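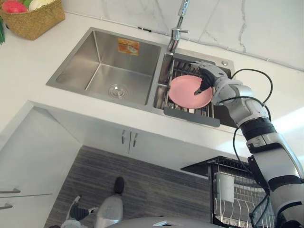
The question that came in after last session was whether a horror film shot almost wholly in one flat even counts as a genre film, or whether it's just a stage play with blood on it. Fair question, and it came up more than once in the response sheets, so starting there.

Print this page | E-mail this page

Film Genres, session 3 -- One Room, Few Ways Out
Oct 19, 2020
Posted by the module tutor

Short answer: yes it counts. Genre isn't location. But location does a lot of the work that plot does elsewhere, and that's the topic for today.

Terms first.

Single-location film: most of the running time in one place. Not all of it. People get hung up on this. A prologue in a car doesn't disqualify anything.

Siege film: single location plus a threat outside that wants in. Comes out of the western -- fort, jail, farmhouse. Horror borrowed it wholesale.

Chamber film: single location, threat is already inside, or is one of the people. Slower. More talk.

Plenty of films start as one and turn into the other around the midpoint. Watch for the moment it flips. Usually a door.

Our two case films

Vonmont (siege). Mountain hotel, off season, 37 guests when the road goes. Director gives us the whole building in the first reel, one long walk with the night porter, kitchen to roof. Boring on first viewing! Then every corridor pays off later. Note how seldom we see what's outside. Sound does it: shutters, gravel, the generator cutting out. When the thing is finally shown the film gets weaker, in my view, but argue with me in the seminar.

Likden (chamber). 2 sisters, one flat, a phone that rings. 64 minutes, so barely feature length. No map given to us at all. We never learn where the bathroom is in relation to the bedroom and I think that is deliberate, the geography is kept vauge so that any door could be the wrong one. Compare with the porter's walk. Same aim, opposite method.

Things to look at, both films

Thresholds. Who opens the door, who's told not to, how long the camera waits on the handle. In Vonmont the camera is nearly always on the inside. In Likden it crosses once, near the end, and the cut is nasty.

Supplies. Siege films love an inventory scene: food, water, batteries, one bad weapon. Tells the audience how much time there is without anybody saying it. Likden hasn't got one, which is odd given how long they're stuck in there. Why leave it out?

Light. Day scenes are for planning, night scenes for paying. Likden breaks this, the worst of it happens at lunchtime.

Screens and windows. The later the film, the more the outside arrives by phone or telly. Old siege films used the radio. Is the news on the radio ever useful? Hardly ever. Keep a note of each time a broadcast is wrong.

On budget. Students always say these films are made this way as it's cheap. Partly true. But Gallardo was made for a decent sum, with a built set on two levels and walls that lift out, and it still keeps us in the one house. So cheapness can't be the whole story. Clip from Gallardo at the start of next session, the cellar sequence. Content warning: drowning.

Reading

Chapters 2 and 3 of the course reader, siege then chamber. Skip the section on television, it's out of date and we come back to that in February. The Trikis essay on offscreen sound is short and hard, read it twice. If you only get through part of it do the bit on footsteps.

Written task

One page. Pick a single door from either film. Say what we know before it opens, what we expect, what we get. No plot summary please, I've seen them. Shot order matters, so write down the shots as you watch, dont trust memory.

Bring the page on paper. Seminar groups as before, same rooms.

Print this page | E-mail this page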